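Prokodex opens second clothes sorting and folding room for the Achari reuse scheme

For release: immediate

Households in Clukov will be able to hand in everyday clothes for reuse at a new sorting and folding room run by Prokodex, the textile reuse company. The room is on the ground floor of the former Hustusine shirt works and takes in clothing collected through the Achari scheme, which passes good second-hand garments to families, schools and hostels in the town.

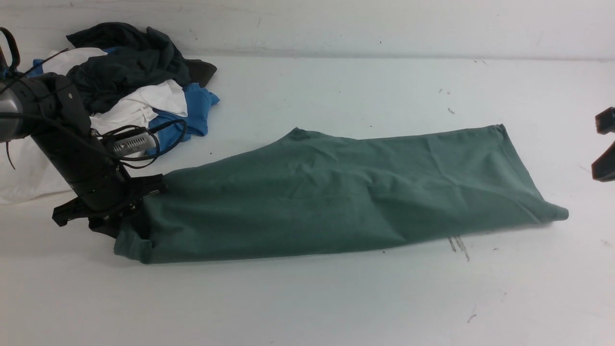

Clukov, May – Prokodex has moved its sorting work for the Achari scheme into 430 square metres of the Hustusine building. The company's first room, at the other end of town, stays open and will handle coats, bedding and shoes. Ordinary clothing such as T-shirts, trousers, jumpers and children's wear will go to the new one.

The scheme asked for more space last winter, when bags were being stacked in the corridor and donors were sometimes told to come back later. In its last full collection, Achari took in 1282 bags from doorsteps and drop-off points. Each bag has to be opened, emptied on to a table and gone through by hand before anything in it can be passed on.

"Most of the time goes on the table," said Aigars Kļaviņa, operations manager at Prokodex. "A bag comes out as one heap with the sleeves inside the legs and the legs inside the sleeves. You have to pull each thing free, see what it is, check the seams and the collar, and then lay it flat. If the table is too small or too cluttered you end up handling the same shirt three times."

The tables in the new room have white tops, which Prokodex chose after trying several colours at its first site. Stains, pulled threads and missing buttons are easier to see against a pale surface, and so are the dark garments that tend to get lost at the bottom of a bag. Tables are wiped down between bags and kept clear apart from the clothes being worked on.

Sorting follows the same order for every bag. The heap goes to one side of the table and garments are drawn out of it singly, starting with whatever is lying loose. Long items such as trousers are stretched out across the free part of the table and folded lengthwise first, then in half and in half again. T-shirts are laid face up, with the sleeves turned in. Anything with a hole, a broken zip or a stain that has set goes into a separate bag for rags.

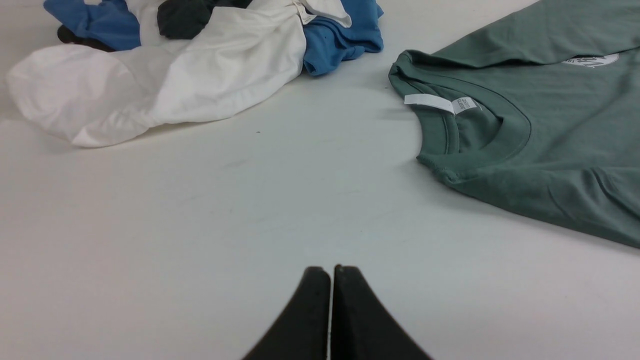
Prokodex has also changed the way garments are grouped. Until now the Achari scheme sorted by type and size only, so that a school asking for plain tops had to open several boxes to find them. The new room sorts by type, then size, then colour, with white kept apart from blues, greens and dark shades. Boxes are labelled on the short side so that they can be read on the shelf.

Labels inside the clothes are checked at the same time. A garment with no readable size is measured against a marked board and given a paper tag. Those with no washing instructions are sent out with a note advising a cool wash.

"We had hostels ringing up to ask for men's medium and getting a bit of everything," said Dinesh Alva, who coordinates Achari deliveries. "They don't have the staff to sort it again at their end. If the box says what it is, they can put it straight in the cupboard – that's all they want from us."

The scheme delivers to schools and hostels on a regular round and also keeps a rail near the entrance, where residents can choose clothes for themselves without an appointment. Nothing on the rail is priced. Visitors may take up to 5 garments each at one visit, and school uniform does not count towards that number.
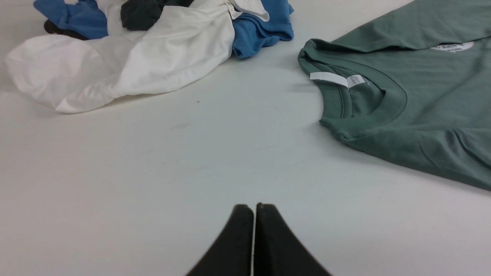
Prokodex is asking donors to wash and dry clothes before handing them in, and to leave them loose in the bag if they have no time to fold. Pairs should be kept together, and pockets emptied. There is no need to separate colours at home, as this will be done on the table. A white top heaped up with blue and very dark clothes, creases and all, is an ordinary start to the job and gives the sorters no trouble. Damp clothing is a different matter, as it can spoil the rest of the bag before it is opened, and it will be turned away at the door.

The room cannot take duvets, pillows, carpets, curtains or single shoes. Bedding and shoes in pairs should go to the first site. Underwear and socks are accepted only if they are new and still in the packet.

Bags may be brought to the side entrance of the Hustusine building, through the yard. The entrance opens at 9.30 in the morning and there is space to stop a car while unloading. People who cannot get to the building can ask for a doorstep collection by leaving their address at either Prokodex site. Collections are free and cover the whole of Clukov.

Empty Achari bags are available at both sites, though any clean, closed bag will do. Boxes are welcome too, if one person can lift them.

Notes for editors

Prokodex sorts and passes on used household textiles and now runs 2 rooms in Clukov. Achari is its clothing reuse scheme.

Aigars Kļaviņa and Dinesh Alva are available for interview. Visits to the sorting room can be arranged through the Prokodex office at the Hustusine building.

Ends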